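Stifte aussortieren und ordentlich verstauen

Bei mir wohnen Stifte überall: in der Küchenschublade, in Jackentaschen, unterm Sofakissen. Und wenn ich mal einen brauche, schreibt er natürlich nicht! Einmal im Jahr, meistens im Juni, ist deshalb bei mir großer Stiftetag. So gehe ich dabei vor.

Was ihr braucht

Einen freien Tisch, gutes Licht, ein Blatt Schmierpapier und eine durchsichtige Box mit Deckel. Meine Freundin Forough schwört auf Blechdosen, aber ich will sehen, was drin ist, ohne erst aufzumachen. Eine Schreibtischlampe finde ich wirklich praktisch, gerade wenn man abends sortiert und Dunkelgrün von Schwarz unterscheiden muss (fragt nicht, wie oft ich da schon danebenlag).

Schritt 1: Alles auf den Tisch

Erst mal einsammeln, und zwar wirklich alles. Schubladen, Handtaschen, Schulranzen, das Handschuhfach. Noch nicht sortieren, nur hinlegen.

Schritt 2: Probekritzeln

Jeder Stift bekommt einen kurzen Strich auf dem Schmierpapier. Schreibt er, darf er bleiben. Kratzt er nur noch, kommt er weg. Bei Filzstiften bin ich etwas großzügiger und lasse sie erst mal über Nacht mit der Spitze nach unten stehen, manchmal kommt da noch was. Fehlt die Kappe ganz, lohnt sich das Aufheben meistens nicht.

Schritt 3: In die Box legen

Ich lege die Stifte längs hinein, alle mit den Spitzen in dieselbe Richtung. Das klingt pingelig, aber man greift später viel schneller den richtigen heraus. Den Deckel lasse ich beim Einräumen einfach schräg an der Box, dann muss ich ihn hinterher nicht suchen. Textmarker, dicke Marker und dünne Stifte dürfen bei mir zusammen wohnen, Hauptsache bunt!

Blau, Orange, Gelb, Grün und Rot liegen schon im Kasten mit dem pinken Deckel, der rosa Textmarker und ein paar andere noch auf der Holzplatte. 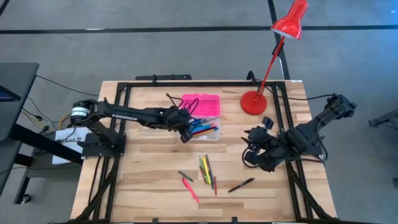
Schritt 4: Deckel drauf und ab ins Regal

Vor dem Zumachen kurz schauen, ob alle Kappen fest sitzen. Dann kommt die Box bei mir ins Regal neben den Drucker, auf Griffhöhe. Und bitte nicht zu voll packen, sonst klemmt der Deckel und nach einer Woche liegt wieder alles in der Küche.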